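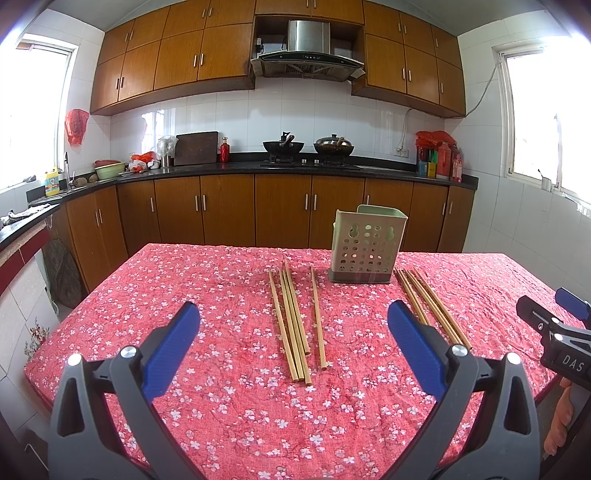 Wooden chopsticks on a red flowered tablecloth.

How to Oil Wooden Kitchen Things (and Skip Most of What You're Sold)

By Sushil Rastogi | May | 2 min read
Print this page | E-mail to a friend

I have a shelf of wood conditioners that people swore by. Skeltach, Plundik, a tin of Marinho paste that smells like a church. I paid 47 dollars for the lot, and my spoons can't tell them apart. Plain food-grade mineral oil from the drugstore does the job, so that's what I use in these steps.

First, check whether your piece needs oil at all. Put a few drops of water on it. If they sit up in beads for a couple of minutes, put the bottle away. If they soak in and leave a dark spot, carry on once the spot has dried. Anything with a lacquer or varnish should be left alone, whatever the label on the conditioner promises.

1. Wash in warm water with a little dish soap. Don't soak. I've read that lemon and salt "draws out the old oil." Maybe. It takes off some smells, and I've never seen it do more than that.

2. Dry with a towel, then stand the pieces up overnight with air on all sides. Oiling damp wood is the mistake I see most.

3. Feel for fuzz. If the wood is rough, rub it lightly with 200 grit paper, along the grain. The Jamik kit says to go on to finer grades after that. I tried it on one spoon out of two and my wife picked the wrong one as the smooth one. Wipe off the dust.

4. Pour a small puddle of oil on a rag and rub it in. For thin things, pull them through the folded rag one at a time. Pay attention to end grain, where it drinks fastest.

5. Wait 60 minutes. Wipe off whatever is still wet. If it's tacky the next day, you left too much on, so wipe again with a clean dry rag.

How often? The usual advice is once a month. I suspect whoever wrote that had oil to sell. Do the water test when something looks pale or chalky and go by that. My own board gets done maybe three times a year.

Two warnings. Olive oil and other cooking oils can turn rancid, though you'll find plenty of sites recommending them. And no oil fixes a crack. If you can catch a fingernail in it, food gets in there too, and I'd throw the thing out and buy another.

Print this page | E-mail to a friend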